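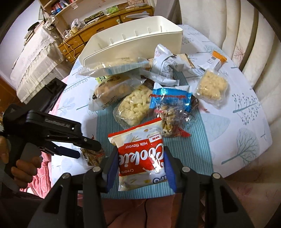 Gripper build, part 4: packets

The hand-held gripper has now spent most of a week on the table at home, and I have enough notes to write them up. If you are new here, the earlier parts cover the trigger, the linkage and the first set of jaws, which were bare plastic and could not hold anything smoother than a cork. The plan is still the same. I want a tool I can work by hand first, get the fingers right, and then put the same fingers on the small arm at the Drastov workshop.

Until this month I had only tried it on hard things: wooden blocks, jar lids, a tin of screws. Hiwot Wolde pointed out at the last open evening that anything will pick up a wooden block, and told me to try food in wrappers. Biscuits, puffed rice bars, a roll in a bag, sweets. The outside moves about, the inside breaks, and no two packets are the same shape. I went to the shop and spent more than I did on the springs.

The jaws

The blue rubber pads are the third kind I have tried. The first was bicycle inner tube, which gripped well but left black marks on everything. The second was a foam sheet that tore off at the edges. The present pads are ribbed, and I glued them on and left them overnight under a clamp. The ribs run across the finger, and they seem to catch the film of a wrapper better than a flat face did.

I also changed the pivots. The old pins were cut from a nail and had worn oval. The new ones are proper rivets from Sketeck, and the jaws now come together square. There was a lot of filing. If you are copying this, drill the holes undersize and open them out by hand, a little at a time, with the finger clamped to a scrap of wood.

What I tried

The Milk flavour cookie packet was the easiest of the lot. It is flat, it has something stiff inside, and the pads go either side of it with no fuss. Clear film was harder. On the puffed rice packets the film slid over the contents, so the jaws closed on a fold of plastic and the bar hung off to one side. Taking hold nearer the middle helped. The bread roll I could squash flat without meaning to, and I did, twice.

I did 199 pick-ups in all, moving each packet from the cloth into the big plastic bin and then back out. I dropped 5. Four of those were clear film packets and one was my own fault for letting go of the trigger early. That is much better than the foam pads, which I gave up on after 90 goes with the notebook full of crosses.
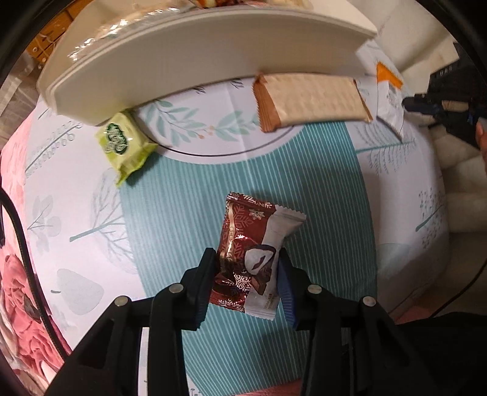 4 min read

Small sweets were a separate job. A little red and white packet like that one has crimped ends, and if a finger comes down on the crimp it just bends over and the sweet stays where it is. Coming in at the left and right edges works, as long as both fingers arrive together. The tips are still a bit wide for it. When two packets lie close I have to nudge one away first, and I would like to avoid that on the arm because it will need another move programmed for every pick.

The tablecloth caused more trouble than I expected. If the tips go too low they pinch the cloth along with the packet and the whole lot lifts. I have marked a line on my drawing to take 2 mm off the underside of each finger and round the corner over.

Roman Pawłowska asked in the comments whether the trigger gets tiring. Yes, after an hour or so. The return spring is too strong and I will swap it for a lighter one from the Endberg box. He also asked about the files. I will put the finger drawings up once the new tips are done, as I do not want people cutting the old shape.

Still to do

Narrower tips, two sets, one to keep as a spare.
Lighter return spring.
Sort out the cable, which catches on the edge of the table when I reach across.
Ask Hiếu Khổng about the mounting plate for the arm. He has the bolt spacing written down somewhere.
Buy more film packets. The rice bars are mostly crumbs now.

The arm at Drastov is booked by other people until June, so there is time to get the fingers finished at home. Part 5 will be the new tips, and the spring if it arrives.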